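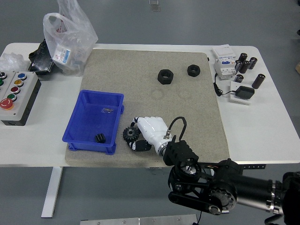 Robot hand at the sorting mat, black spur gear at the fingers, blue bin to the left.

Workshop Tips: When a Robot Hand Drops Small Gears

Updated 6/21/25

These notes cover a dropping fault on a bench arm used for sorting small gears and nuts into a bin. The arm carries a humanoid hand on a square adapter, with one cable running from the back of the hand to the wrist. The fault took most of December to pin down. The same checks apply to any small arm with an external hand cable.

Symptom

The hand closed on a gear, lifted it, and let go partway to the bin. The log showed no collision and no overload. The Niltari controller reported "grip lost" and went on to the next part as if the first had been delivered. Over 819 picks, 52 ended this way. Nuts were dropped less often than gears.

Two things were replaced first and neither was at fault: the fingertip covers and the grip force table. Raising the force made matters worse, as the small gears squirted out sideways when pinched on the teeth.

Before touching anything

Press the emergency stop. Switch off the supply at the breaker, then unplug the adapter. The stop button on most control boxes of this type removes motor power only and leaves the logic supply live.

Loose electrolytic capacitors kept on a bench may hold a charge even when they are not wired to anything. Discharge them through a resistor, check with a meter, and store them with the terminals covered. Do not short them with a screwdriver.

Support the forearm before power comes off. An arm without brakes will sag, and the hand will take the load on its fingers. A folded towel under the wrist is enough.

Keep fingers out of the wrist pulley at all times. The belt is small but it will take a fingernail.

Finding the fault

1. Move the wrist by hand through its full range with the power off. Watch the cable loop. It should stay slack at both ends of travel and should not touch the belt housing.

2. Hold the connector at the back of the hand between thumb and finger and rock it lightly. Any click or side play is suspect. Ours had play in one direction.

3. Power up with the hand empty and clear of the bench. Close the fingers, hold the grip command, and have a second person stand at the stop button. Turn the wrist slowly through its range.

4. Read the finger position log. A cable fault shows as a short gap in all fingers at once. A worn finger drive shows in one finger only.

5. Repeat with the cable loop tied back. If the gaps stop, the cable or its connector is the cause.

In our case the gaps came at one wrist angle and lasted 378 milliseconds. The hand firmware relaxes the fingers when it hears nothing for that long. The grip was sound until the signal went.

Repair

Replace the cable and the connector together. A new plug in a worn socket will be back on the bench in a month. The Blöndal replacement cable is slightly stiffer than the original, so leave a larger loop and check it again at full wrist travel.

Anchor the cable on the wrist side so that the plug carries no weight. Do not put a tie on the hand side, where it limits the thumb. Do not wrap the cable around the forearm.

Clean the contacts with a dry lint-free swab. Contact spray creeps into the hand and loosens the fingertip pads.

Change the controller setting as well. "Grip lost" should stop the arm, not skip the part. On the Niltari unit this is under Motion, then Fault Response, and it returns to the default after every firmware update. Write the setting on a label inside the box lid.

Test after repair

Run 700 picks with the same mixed parts before putting the arm back to normal work. Our run at Laltorthorpe finished with no drops logged. Include the small ribbed parts, as they need the tightest pinch and show a weak signal first.

Bench habits that help

Use a mat with some texture. Gears slide on a painted table when the fingers come in low, and the hand then closes on one tooth.

Pick spur gears by the hub where the hub is long enough. Otherwise grip across the rim with the fingers well down.

Mark fixed target positions on the mat and check them against the program once a week. A mat that has crept a short distance looks like a grip fault in the log.

Keep tiny spares bagged. Loose washers end up under the fingers and hold the hand open.

Keep power cords on the far side of the table from the bin and outside the arm's sweep. Loose plastic wrap should go in the trash before a run; it catches on the fingertips.

Parts dropped on the floor get wiped before they return to the bin. Grit on a gear marks the fingertip pads.

The Cornlow service sheet gives a cable life in wrist cycles. We now change ours at half that figure and tape the old one, tagged "do not use," to the inside of the cabinet door until the new one has passed its test run.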